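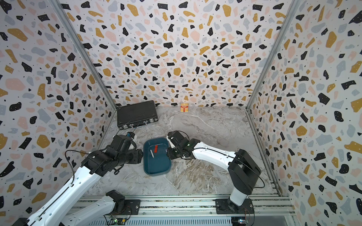
Dimberg, July

Two-arm tray task: right arm fine on its own, both arms together keep stopping. What should we change?

Asked in: School and college robotics

I help run the Friday robotics club at a sixth form college and we are putting together an entry for the Citurow student challenge. The task is a shared tray. Both arms work over the same blue tray between them and have to deal with the small items in it without touching each other. The tray may be handled by either arm but must finish inside the marked area.

Our cell has three patterned walls and a marble-effect floor, with both arms on one rail along the front. The briefcase and the little box at the back belong to a different task and the rules say they stay put.

What we have so far:

Right arm alone, picking from the tray: 40 runs, 5 failures. We are happy with that.

Both arms together: the controller stops with a proximity warning as soon as the two grippers are both near the tray rims. It doesn't happen every time, but often enough that we can't do a full timed run.

The students wrote the sequence in Zistesix and the safety margin is whatever it came with. I don't want to turn it off. Is there a sensible way to arrange the moves so it stops complaining? We have tried slowing everything down and it made no difference.

Osaze Ekwueme

3 answers

Answer 1 (accepted)

Slowing down won't help if the margin is a fixed distance. It only looks at how far apart the links are, so you get the same stop, just later.

Treat the tray as something only one arm can have at a time. Pick a parking pose for each arm, and put a wait in both sequences so that an arm can't enter the tray area until the other has reported that it is parked. We did this with Year 12s and it took them one session, most of it spent arguing over where the parking poses should be.

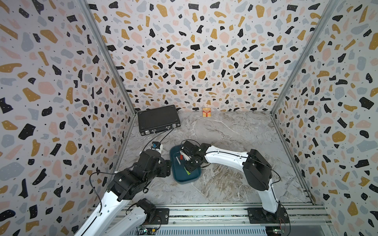
For the left arm I would park it up and back towards its own side, with the gripper well above the floor. Leave enough height that the wrist clears the briefcase when it turns. Don't park it folded right down over the rail, as the elbow then has to swing out through the middle to get going again and you are back where you started.

Check the wrist angle on the right arm as well. If it comes in low from the side it takes up far more room than if it comes down from above with the fingers pointing at the tray floor. With a flat item like a strip you may need to turn the gripper so the fingers close across the narrow width. Teach that as a separate approach pose and don't let the planner choose it.

One more thing is joint wrap. We had a wrist that was commanded to 359 degrees when the students meant minus one, and it went the long way round, straight towards the other arm. Print the joint targets and read them through before you run both arms together.

Comments on this answer

Osaze Ekwueme: Thank you. We had no waits in at all, both sequences just started together on a timer. The students have put in a parked flag for each arm and we got through the whole sequence at half speed without a stop. Will look at the wrist angles next week.

Reply: Good. Make sure the flag is cleared when the arm leaves the park pose and not when it gets to the tray, or there is a gap where both think it is free.

Answer 2

Have you measured where the bases really are? If the model has the arms closer together than they are on the rail you will get warnings for nothing. Ours was set to 395 mm and somebody had moved one base along to tighten a bolt and never put it back. Take a steel rule to it, centre to centre, and correct the model to match.

Also tidy the cables. It won't cause this fault, but a loop on the outside of the arm will catch on something sooner or later. A couple of hook and loop straps per link, with slack left at the joints.

Answer 3

We used Thevar instead of Zistesix and never had this. Might be worth a look.

Comment: Changing software in July with an entry to get in is not something I would do.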